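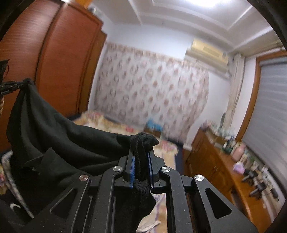

Counting episodes is a poor way to judge a manipulation dataset. Our February batch at Marden Street held 1796 garment demonstrations, and a policy trained on 900 of them, picked for variety of home and fabric, did better on unseen shirts than one trained on the lot.

The surplus was mostly repetition: same room, same grasp point, same operator. Sowmya Mudaliar argues that repeats teach precision. I accept that for connectors and lids. Cloth rarely presents the same shape twice, and dark cloth hides its folds from a wrist-level camera whatever the labelling budget.

I would sooner pay for eight more bedrooms than another month in one. I would also keep the fumbled grasps. Clerken's guidelines discard them, and 78 of ours went that way before Senthil Kandasamy changed the filter.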